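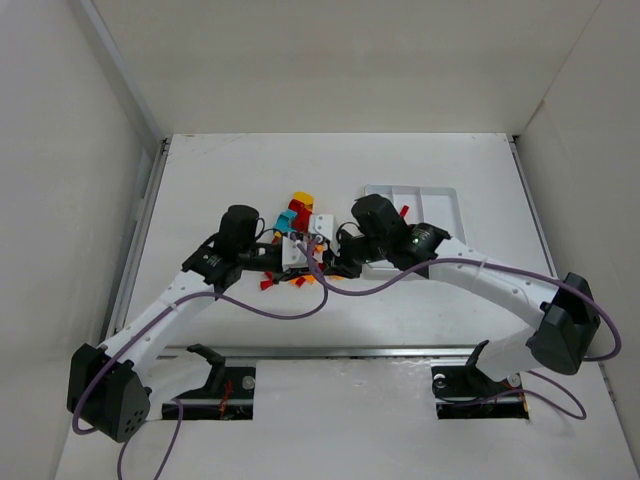
Selling a jigsaw and toy collection – one lot or piece by piece?

Forum: Buying, Selling and Swapping

edgars_k
Posted February 2022
Hello all. My aunt has moved to a smaller flat and has left me her collection to sell. It is mostly jigsaws, 500 pieces and up, also two boxes of small coloured toys from the seventies and a Trido building set with its booklet. I have made a list in a spreadsheet. A dealer in Ashworth has offered me $1,376 for everything and he would collect it himself. Is it wise to accept, or should I sell each item separately? I have a full-time job and two children, so my evenings are short.
Edgars Kütt

dot_wragg
Take the dealer's money. I sold my mother's puzzles one by one and it lasted from December until the winter was over. Every buyer asks if all pieces are there, and you must either count them or say you do not know.

mellor_d
I can't agree with Dorothy. A dealer offers what leaves him a good profit. Take out the best 4 things, sell those yourself, then ask him for a new price on the rest. The Trido set I would certainly keep back. With the booklet it's a different article.

sugden56
Depends on the boxes. Are the corners split? Is there old tape? Collectors forgive a faded colour but they don't forgive tape.

edgars_k
Thank you for the quick answers. Dennis – most corners are good, three have tape. Denise, if I remove the best things, will the dealer not be offended? He was very polite to me.

mellor_d
He won't be offended, he does this every week. Just tell him before he drives over.

dot_wragg
And if he then says no to the rest, Edgars has a hallway full of jigsaws. I still say one lot.

bev_naylor
What about the small toys? Loose ones sell badly where I live. I put mine in clear bags by colour and the school fair took them all. Postage was more than they were worth.

edgars_k
I have written to the dealer and offered everything except the Trido set. He asks for a photo of the booklet, so I think he wanted that one the most.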